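Getting scuffs off a white tabletop

I love this job, it's such a quick win! All you need is baking soda, dish soap, a soft cloth and warm water.

Mix 4 spoons of baking soda with enough water to make a paste the thickness of toothpaste. Dab it on the worst marks and leave it for 23 minutes (I put the kettle on). Rub in small circles, going easy on glossy finishes, then wipe with soapy water and dry.

Try a hidden corner first, and keep bleach well away from coloured edging.
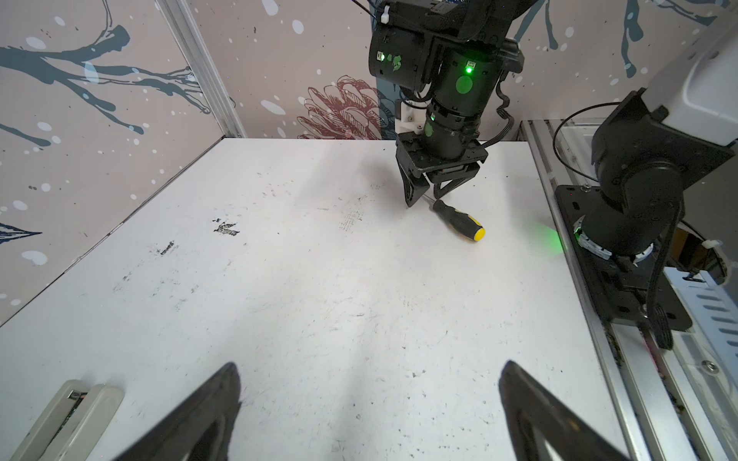
Grey smudges and black specks on a white top.

Stubborn bits? Go round again!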